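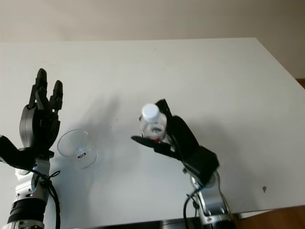

Can the top be used on the day it is assembled, one owner asks, or must the edge sealant be left overnight? Leave it overnight. The earlier Drasdale leaflet gave no waiting time, and this section replaces it.

Section 14. Placing, Cleaning and Marking Out the White Top

The instructions apply to all Drasdale tables with the matt white top. For the legs and cross rail see Section 2.

14.1 Placing the table

1. Clear the floor where the table is to stand and sweep it. Grit under the feet will scratch a wooden floor.
2. Fit the felt discs from bag G to the feet. On carpet, leave them off.
3. With one person at each end, lift the table into place by the rail. Do not lift by the top.
4. Set the long edge parallel to the wall and leave a gap of 16 mm. If there is a skirting board, measure from the board.
5. Lay a spirit level along the long edge, then across the short one. Turn the adjusters until both readings agree.
6. Press down on each corner in turn. If the table rocks, repeat step 5.

Caution: do not push the table along the floor once the adjusters have been wound out. The threads will bend.

14.2 Cleaning before first use

1. Remove everything from the surface.
2. Wipe with a soft cloth and lukewarm water. Work from the far edge towards you.
3. Treat grey scuffs with Nornberg cream cleaner on a damp cloth, using light pressure. Coloured spots from food or ink may need a second application.
4. Rinse the cloth, wipe again and dry the top straight away.
5. Check the surface with the light coming from one side. Fine specks are easier to find this way than from directly above.

Note: melamine sponges and scouring powder will polish a matt finish. The shiny patch that results is permanent and is not covered by the guarantee.
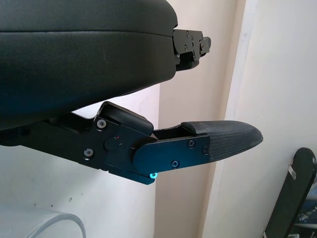
14.3 Marking out the surface

A strip of tape is enough to divide the top between two tasks, or to show where an item should be put back. Use a dark cloth tape with a low-tack adhesive. Grirnach tape was used in preparing these instructions. Parcel tape leaves a residue and should be avoided.

1. Measure along the long edge and find the centre. On the 2 m table this is 1000 mm from either end.
2. Make a light pencil mark at the front and another at the back. Lay a straight edge between them.
3. Cut one short length of tape with scissors. Torn ends lift sooner.
4. Lay the tape flat, centred on the line, and smooth it from the middle outwards.
5. Rub out the pencil marks.
6. Put light items such as a plastic cup to one side of the strip and check that they can be reached without leaning on the top.

Clear cups are hard to see against white. Turn any label on the cup to face the person using the table.

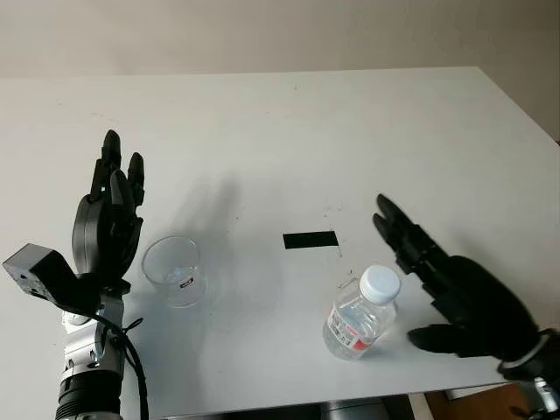

14.4 Removing the tape

1. Lift one end with a fingernail. Do not use a blade.
2. Pull back slowly, keeping the tape low and close to the surface.
3. Take off any remaining adhesive with a drop of cooking oil on kitchen paper, then wash as in 14.2.

Replace the strip when the ends begin to curl. In a warm room, check it each Tuesday or on another fixed day. Spare felt discs and adjusters can be ordered from Wieser under the part numbers printed on the bag.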